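# Notes on compression stockings, month three

I have worn graduated compression stockings every working day for close to three months now, after the vein clinic found reflux in my left leg. The clinic handed me a leaflet with a drawing of a foot on it and little else. These are my own notes, mostly on fit and wear.

The stockings are graded by the pressure they apply at the ankle. The figure is given in mmHg, the same unit used for blood pressure, and the pressure falls off toward the knee. A mild pair sits at 15 to 20, mine are 20 to 30, and the stronger grades are normally fitted by someone trained to do it. My fitter was Maëlle Bergeron, who measured both legs at the ankle, the widest part of the calf, and from the floor to the bend of the knee. She did it at 8 in the morning. Legs swell through the day, and a stocking sized at 5 p.m. will be too loose at breakfast.

My two legs came out in different sizes. The left calf is 2 cm larger than the right, which put it over the line on the Sindik chart. Sindik sells only matched pairs, so I bought one of each size and use the spare halves in rotation. Musano sells singles, but the top band on theirs has a silicone strip that left a red line on my skin after an hour. I went back to Sindik.

Putting them on took me ten minutes at first and takes two now. The method that works:

- Turn the stocking inside out as far as the heel.
- Seat the foot and heel completely before pulling anything upward.
- Work the fabric up in short sections with flat palms, wearing rubber gloves.
- Stop two finger widths below the knee crease. Do not fold the top over, as this doubles the pressure at that point.

Skin has to be fully dry. I moved my shower to the evening for that reason, and lotion goes on at night as well.

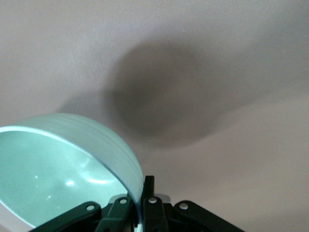
Washing matters more than I expected. Skin oil and sweat get into the elastic fibers and the fabric stops recovering its shape. I hand wash after each wear in lukewarm water with plain soap, roll the stockings in a towel to press the water out, and dry them flat. I tried the machine once, cold, in a mesh bag, with no visible damage. I have not tried the dryer and the label says not to.

As for results, I keep a log of ankle circumference, taken at the same mark each evening with a tape. Before stockings the left ankle gained over 2 cm between morning and night. The last few weeks it has gained less than 1. The heavy feeling by late afternoon is mostly gone. The itching above the ankle is the same as before, and I have asked about it.

Ayman Younis wrote to ask whether he could wear his on a long flight without being measured. I told him to ask his doctor first, especially given his diabetes. Poor circulation in the arteries is one of the conditions where compression can do harm, and the usual check for it is a simple pressure reading at the ankle and arm.

My current pairs are due to be replaced in March. I'll measure again before ordering and post the numbers if they have changed.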